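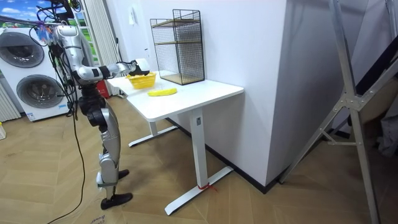 My aunt used to say that you should never visit a place you have already made up your mind about, and I thought of her the whole way up the coast road to Vumdale, because I had made up my mind about it years before. I was going to see the old Ateş sanatorium, which has been shut longer than it was ever open, and I was going to be moved by it. I had seen the photographs, as I suspect you have if you spend any time reading about empty buildings. The peeling green corridor. The row of iron beds. The wheelchair at the end of the hall, facing the window.

Well, I was moved, but mostly by the bus driver, who waited while I went back for my umbrella, and by a woman named Aslı Dönmez, who sold me a cheese pastry at the bottom of the hill and asked me, very kindly, whether I was there for the ghosts.

I said I was there for the building. She said that was good, her mother had worked in the laundry there for 11 years and had never met a ghost, though she had met a great many sheets.

I have been turning that remark over ever since, and I want to make a small argument out of it, if you'll bear with me. I think we have gotten into a bad habit with abandoned places. We come to them when everyone has gone and we treat the going as the whole story. A building might have forty good years of soup and gossip and people complaining about the stairs, and then somebody locks the door, and from then on all we care about is the lock.

Look at how these places get written up. There is always a number at the top, the bigger the better. Ateş was planned for 1,000 patients, and you will read that in every article, usually followed by a line about how it stands silent now. You will seldom read that it never had close to that many, or that the ones who came mostly got bored and played cards, or that the kitchen garden was so productive that the village bought its tomatoes there. Aslı told me all of that while she was wrapping up a second pastry I hadn't quite asked for. Her mother remembered the tomatoes better than she remembered the doctors.

And then there's the wheelchair. I found it, by the way. It's on the second floor, and it does face the window, and the light really is lovely at about four in the afternoon. But Aslı says it came from a flea market in Podby, and that a photographer carried it up there one summer and left it behind. Visitors have been moving it from window to window ever since. I don't blame the photographer, exactly. It's a good picture. I had it saved on my own computer for years and I felt sad every time I opened it, and I suppose that's what I minded, in the end - that I had been sad over somebody's shopping.

Now, I know the case on the other side, and I have a lot of sympathy for it. Without the spooky pictures, hardly anyone would go to Vumdale at all. The bus would run less often, and Aslı would sell fewer pastries. There is a little outfit called Pullimine that runs tours up the hill on Saturday nights with lanterns, and the guide does a bit about a nurse in white, and people scream and have a wonderful time. I went. I screamed too, a little, when a pigeon came out of the dumbwaiter. The ticket money pays for the fence and for a man to keep the roof from coming down on everybody, and I'd sooner have a silly story and a sound roof than a dignified heap of bricks.

So I'm not asking for the nurse in white to be sent home. What I'd like is some room beside her for the sheets and the tomatoes. The tour lasted an hour and a half, and by my reckoning we spent 3 minutes of it on anything that had really gone on in the place. We walked straight through the laundry, a huge tiled room with drains in the floor and hooks along the wall, each hook with a painted number above it. They go up to 39. I asked the guide what they were for and he said, in a perfectly friendly way, that he didn't know, and then he turned down his lantern because we were coming to the scary part.

I asked Aslı the next morning. She didn't have to think about it. They were for aprons. Her mother's was 22, next to the door, so that she could be first down the hill when the whistle went, and there was a terrible falling-out one winter when a new girl hung her coat on it. The two of them didn't speak until spring. Later the new girl became Aslı's godmother.

I don't know about you, but I would happily stand in a cold room for an hour and a half to hear about that. I would have liked to know what the whistle sounded like, and what they sang, if they sang, and who won at cards upstairs. There are still people in the village who could say. Aslı's mother is one of them. She lives over the shop and she naps in the afternoon, but she's up by five, and according to her daughter she would talk the ears off a donkey if anyone climbed the stairs to ask.

I had a bus to catch, and I'm sorry to say I caught it. I'm going back in July, when the tomatoes that have seeded themselves all over the old garden should be ripe, and I have written ahead this time.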